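Bins, Cases and Cords: The Wolde Street Sort-Out
Gallery posted 5 Nov 2018 by Ailsa Crichton

Home > Galleries > Office > Sort-Out

Every office has a drawer. Ours at Metov had grown into a drawer, two shelves, the bottom of the coat closet and a tote bag with a broken strap that hung behind the door of Room 517 and was known, with some affection, as Archives. If you had lost a phone case, a charger, half a charger or the little pin that pokes the SIM tray open, someone would tell you to try Archives. You would try it. You would come back with a different charger.

Morag MacRitchie and I were given the job of sorting it out after I said, in a meeting, that it couldn't be that hard. I have since stopped saying things in meetings.

The plan was Morag's. Take everything out, put it on a table one kind at a time, give each kind a bin, write on the bin. She had done her kitchen this way in January and still talks about the spice shelf in a hushed voice. My own plan was to buy a bigger tote bag, and it did not get a second.

THE BINS

We spent longer on the bins than on anything that went in them. I wanted lids. Morag was against lids, on the grounds that a lid is a place to put other things, and within a week you have a bin you can't open because there's a stapler and somebody's lunch on it. We have no lids.

She was also firm about clear plastic. I grew up in a house of cookie tins full of buttons and can see the case for it. A clear bin has no secrets. It also has no manners, and will show every visitor exactly how many dead earbuds you are keeping.

Long and shallow won over short and deep. A deep bin is a drawer that has learned to travel. In a shallow one, the thing you want can only be under one or two other things, and the search is over before you've forgotten what you were after. Our shelf is 18 inches from front to back, so measure yours before you order. We measured ours afterward.

THE PHONE PILE

Phone cases were the worst category, and I include batteries. People get a new phone and can't bring themselves to throw out the old case, so they give it to the office, the way you'd leave a cat with an aunt. Nearly all of them are black. Lay a few face down and you could be looking at the same one over and over, until you get to the camera openings, which no two manufacturers have ever agreed on.

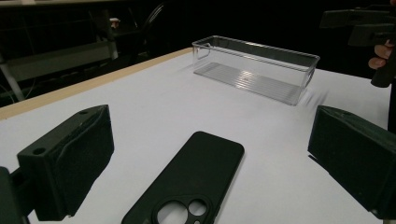
Black case on the white table, with one of the long clear bins behind it. Check the camera openings first.

The openings are how we ended up sorting them. We tried by size, but every case is a hair bigger or smaller than the last, and we spent a good part of the morning holding them back to back like kids being measured against a door. Two big round openings and a small one go together. One lonely opening goes with the older models. Anything with a shape we couldn't explain went to Morag, who frowned at it and made a ruling.

White turned out to be a good color for a sorting table. We'd started on the brown one by the window, where I put down a black cable and lost it for a while. White shows everything, including the crumbs, so wipe it first.

THE CORDS

I had hoped to skip the cords and was not allowed to. Each one got a loose loop and a twist of tape with a word on it. Morag's labels say things like "laptop, long." Mine say "?" and there was a short discussion about that.

The rule we settled on is that a cord stays if somebody can name the thing it belongs to. You get one guess. A surprising number of people will fight for a cord they last used under a different president, and the printer cable from the old Trirnari machine is still here because three grown adults stood in front of it and looked sad.

THE THINGS WITH NO BIN

There is always a last pile. Ours had a key, a very small wrench, a name badge from a conference in Rudthorpe, and a manual for a phone system that promised to handle up to 2000 extensions. We have one extension. It rings in the kitchen.

Morag believes that a bin marked "Misc." is how Archives got started in the first place. I believe that a key is a key and you can't just throw it out. We have a bin marked "Ailsa."

WHERE TO FIND IT ALL

The bins live on the two lower shelves in 517, cases on the left, cords on the right. Take what you need and write it on the sheet. If you're bringing something in, please put it in the bin with its own kind, and if it has no kind, please consider taking it home and loving it there.

The tote bag has been retired. The hook is still up behind the door, and this morning there was a charger hanging on it.

More galleries: Kitchen Shelf | Plant Swap | The Coat Closet (coming soon, says Morag)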